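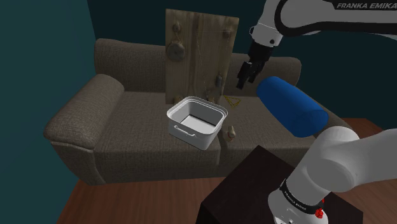
Équipe Manipulation et apprentissage — Groupe Stanciu
Notes de cours, séance 5 : randomisation de scène en simulation
Rédaction : Smaranda Ciobanu, relecture Dorin Radu

Rappel de la séance précédente. Une politique entraînée sur une seule scène simulée apprend le décor autant que la tâche. On change la couleur du mur et le taux de réussite baisse, alors que la géométrie utile est restée la même.

5.1 Principe
On sépare la scène en trois groupes : le robot (ici un bras Franka Emika sur son socle), les objets de la tâche, et le reste. Le support fait partie du reste. Dans Plusarik, notre générateur de scènes, il peut s'agir d'une table, d'un plan de travail ou d'un canapé, comme dans le rendu en tête de page, où le bac blanc et la planche reposent sur l'assise. Un support rembourré pose une question que la table ne pose pas : le maillage visuel et le maillage de collision ne coïncident pas forcément. Dans nos scènes, la collision de l'assise est une boîte plane — simplification à garder en tête quand on lit les résultats.

5.2 Protocole
Deux jeux de démonstrations de même taille, 3 000 trajectoires chacun. Le jeu A utilise un seul support et un seul éclairage. Le jeu B tire le support parmi 12 modèles, et la teinte des murs et du sol au hasard. L'évaluation porte sur 400 épisodes par politique, avec des supports absents des deux jeux. La position initiale de la pince est tirée dans le même volume pour A et B.

5.3 Résultat
B dépasse A sur les supports nouveaux. Sur le support d'origine, A garde un léger avantage. Les échecs de B viennent surtout de la hauteur d'approche : la pince s'arrête trop haut ou touche le bord du bac. Shiuli Wijesinghe a obtenu le même classement en changeant la graine.

5.4 À préparer
Relire la section 3 du polycopié (repères et transformations). Exercice : écrire la transformation entre la base du bras et le bac lorsque le socle et l'assise n'ont pas la même hauteur. Rendu en avril, auprès d'Oana Ardeleanu.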